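# Planning and buying for a robot cell: frequent questions

These questions come from small repair and refurbishing shops that wrote to us after reading the Cassim notes. We answer from our own experience at Prernlow, where we take apart and rebuild used office computers. Your prices will differ from ours, so please use this page for the order of the work and not for exact sums.

**Do we need a full budget before we talk to a supplier?**

You need a limit, and you need to know who can approve it. A full budget is not possible at this stage, because the supplier must first see your parts. In our case we wrote one page: which product, which steps, how many units per month, how much floor we can give. We put 300 units per month on that page. Two suppliers told us it was the first useful thing they received from a customer our size.

**What share of the money goes to the robot arm?**

Less than most people expect. When we closed the first order, the arms were less than half of the total. The rest was the table, grippers, fixtures, cabling, cameras, safety work, installation and training. If you see an offer where the arm is nearly everything, ask what is missing from it. Usually it is the fixtures and the days of the installer.

**One arm or two?**

It depends on whether your step needs something to be held while something else is moved. Memory modules and drives can often be handled with one arm. Cables are more difficult. We recommend that you write down each step and mark where a person uses both hands. If more than a few steps are marked, ask for prices for both versions. The second arm also needs its own gripper, its own cables and more programming time, so it does not cost only "one more arm".

**Can we buy used arms?**

Yes, but ask for three documents: the running hours, the last service report, and written confirmation that the controller software can still be updated. We looked at a used pair offered through Polteck. The arms were good, the controllers were too old for the gripper we wanted, and replacing them would take away most of the saving.

**Which gripper should be in the first order?**

Buy a simple two-finger gripper with changeable fingers, and keep some money for fingers. We changed ours many times in the first months. I would not order a special tool before you know which part gives you trouble.

**Should fixtures be machined or printed?**

Start with printed ones. A printed tray can be changed the same day when you find that a pocket is too tight or that a post stands in the way of the wrist. Machined aluminum is better when the layout does not change any more. Our budget had 13 fixture versions in it and the accounting office thought this was a mistake. We used them all. Plan also the time of the person who draws them — this is a real cost, even when no invoice comes.

**What kind of table?**

Slotted aluminum. You can move a fixture and clamp it again without drilling. Check these points before you order:

- the depth, with the largest product lying on its side and a fixture next to it
- the height of the arm above the open product, with the gripper mounted
- the load, including the arms if they are mounted on the table
- if small screws can fall through the gaps, and what you will put below

The last point we forgot. We bought a tray for under the table later.

**How much floor space must we plan?**

More than the drawing shows. The drawing from the supplier has the table and the reach of the arms. It does not have the controller cabinet, the cart with incoming units, the cart with finished units, or the place where a person stands to look at a problem. Tape everything on the floor and walk in it for a day.

**How long from order to first useful work?**

For us it was 21 weeks. Delivery was the smaller part. Most of the time went to fixtures, teaching positions and the safety review. If your supplier promises a much shorter time, ask which of these three is included.

**What does a basic station for desktop computers look like?**

Much plainer than in the brochures. Case on its side, panel off, fixture on the left, arm above.
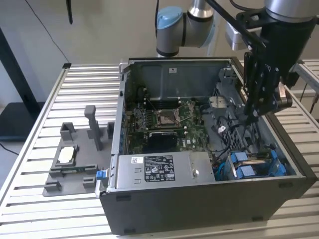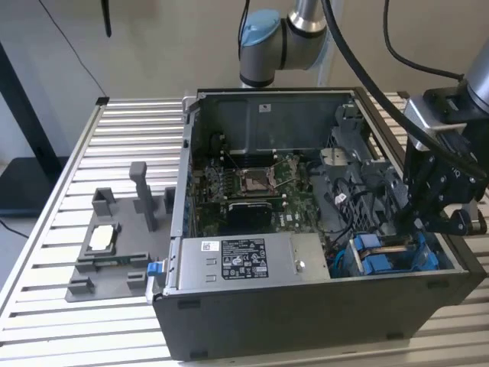

**Which running costs do people forget?**

Gripper fingers, cables and software licenses. Cables that move with the arm will wear, and it is good to have one spare of each on the shelf from the beginning. Look carefully at the license: some are paid once, some every year, and some are counted per arm. We also pay for a yearly inspection, which is in October for us, and we plan no other work in that week.

**Is a test before buying worth the money?**

Yes. We paid for a test with our own units before we signed, and we sent 100 of them, in mixed condition, with dust and missing screws. Do not send only the clean ones. The report from this test changed our order in several places, and the Flistley branch now uses the same method for its own plan.

**Can you send us your spreadsheet?**

We can send the empty version, with the cost lines and without our prices. Write to us through the contact form and mention which products you handle. Answers can take some days — we are a small office.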